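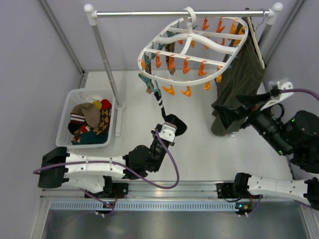

Week 4 handout: Seed starting and the share garden

Hi all! Sabina Abeysekara again, with the notes I promised on 4/23/18. I talk fast, so I've put the parts you'll want to keep in here.

Last November we planned 12 beds at the Clelton plot, and the greens come first. Lettuce and spinach like cool soil, so get those in now. Tomatoes and peppers stay indoors until the nights warm up (I know, I know, those garden center displays are tempting!).

Thin your seedlings. Everybody hates this part - me too - but two beets fighting over one spot will give you two sad beets. Snip the weaker one at the soil line and toss it in a salad.
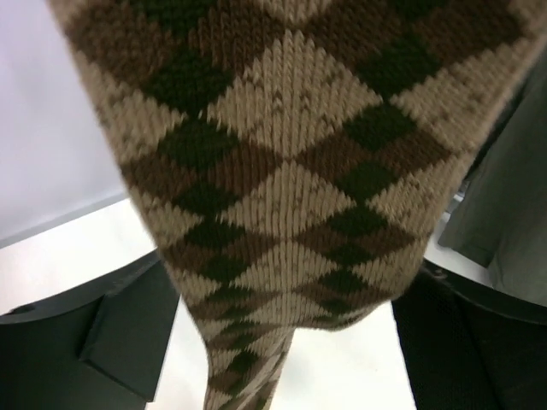
After thinning, water gently at the base and leave them alone for a day. If they flop over, try some shade in the afternoon.

For next class, read the Stistlow planting sheet and sketch your own bed with spacing marked. Pencil is fine! Tovine Farm is saving us over 300 onion starts, so bring a tray or a shallow box to carry yours home.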